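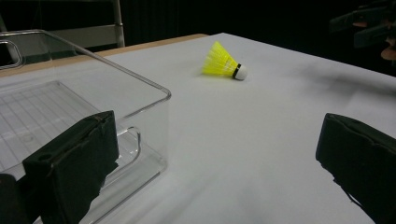
Call for Participants: Gurkstead Street and Yard Tree Trial

Posted 8 Apr 2021

We are looking for people with a young tree on their property, or room to plant one, who will look after it by our instructions for 3 years and write down what happens. If you already know that mulch volcanoes are bad and that native trees are always better, please read the whole page before you apply. You may be right. We would like to see it.

What this is about

Garden centers, tree guides and city websites hand out a lot of advice on getting a young tree started. Stake it. Don't stake it. Soak the root ball, add compost to the hole, never add compost to the hole, prune a third off the top to "balance" the roots, leave every branch alone. Much of it gets copied from one leaflet to the next, and when we tried to trace some of it back to a test, we mostly found another leaflet. Where there were tests, they tended to come from nursery rows with irrigation and a paid crew, which says little about a linden between a driveway and a mailbox.

Gurkstead is a small outfit and this is a plain sort of trial. We have 338 places. Each place is one tree at one address. Every tree is assigned to a treatment by lot, and you don't get to pick. People who want to pick usually have a favorite, and people with a favorite tend to see it win.

The trees

We are taking bur oak, river birch, American hornbeam and littleleaf linden. Maples are not included this time. There are plenty of maples in plenty of studies already, and we had to stop somewhere.

You can join in one of two ways:

With a tree of your own, planted in February of last year or later, trunk no thicker than a broom handle at knee height.

With a tree from us. We supply bare-root stock grown at Lubis, our nursery ground. It is ordinary stock. It hasn't been treated with root dip, fungus powder or anything else sold in a pouch, and you will be asked not to add any.

What you would do

Plant the tree, if it is one of ours, following the sheet that comes with it. The sheet may tell you to do something you think is wrong. Do it anyway, or tell us before you dig that you won't.

Measure the height and the trunk once in spring and once in fall. We send a tape and a cheap caliper. Measure at the mark painted on the trunk, even if the mark looks silly later on.

Keep a watering log. We want the real one. A log that says "every week" in the same pen from May to September will be set aside, and so will you, politely.

Write down anything that happens to the tree: deer, mowers, string trimmers, road salt, a fallen trampoline. String trimmers in particular. We suspect they kill more young trees than all the beetles in the books, but a suspicion is all it is and we have no numbers worth printing.

Let one of us visit in late summer, by arrangement. The visit is short. We will look at the base of the trunk and dig a little at the root flare with a hand tool.

Keep going if the tree dies. Please read that twice. In an earlier round, people whose trees died stopped writing to us, and for a while our results looked wonderful. A dead tree with good notes is worth as much to us as a live one.

What we don't promise

We can't promise your tree will do well. Some of the treatments are there to find out how badly they work, and one of them may be yours.

We can't promise a clear answer either. Three years is a short time for an oak. The most we may be able to say at the end is that some of the standard advice makes no difference we could measure, and that would be fine with us.

We will not call your tree a carbon offset, and we won't send you a certificate saying how many pounds of anything it has soaked up. We have seen how those figures are put together.

What you get

The tree, if it is one of ours, is yours to keep. So are the tape and caliper. Participants who complete all the records receive $500 at the end, whether or not the tree is standing. There is no payment part way through and no bonus for a bigger tree. You will also get the full results, including the dull ones, before they are posted.

Money and who it comes from

The trial is paid for by Flurgate, a seed and nursery supply company. They sell stakes and mulch. They have no say in the treatments, they don't see the data until everyone else does, and they signed a paper to that effect which you can ask to read. You should ask. We would.

Arov, who make a slow-release fertilizer, offered us free product for every address. We turned it down.

Who can apply

Anyone 18 or over who owns the ground, or has the owner's permission in writing. Renters are welcome with that permission. If the tree stands on the strip between sidewalk and street, check with your town first and send us what they tell you. You need to expect to stay at the address for the whole trial. Nobody can be sure of that, but if the house is already up for sale, leave it for someone else.

No gardening experience is needed. We would like a fair number of people who have none — most trees are looked after by people who have none.

Landscape contractors and arborists may apply for their own yards only. Please don't sign up clients.

How to apply

Write to Gergely Bárány at the Gurkstead office, by mail or through the contact form. Tell us:

Which of the four trees you have or would like, and a second choice.

What the ground is like. "Clay, I think" is a good answer. So is "no idea."

How you would get water to the tree in a dry spell.

Why you want to take part, in 8 lines or fewer. There is no right reason. If yours is that you think the whole thing is a waste of time, say so — we will still read it.

Applications are read in the order they come in, and we will stop when the places are gone. You will hear from us either way. If you are placed, we send the consent form first and your treatment only after it comes back signed. Please don't ask for the treatment early.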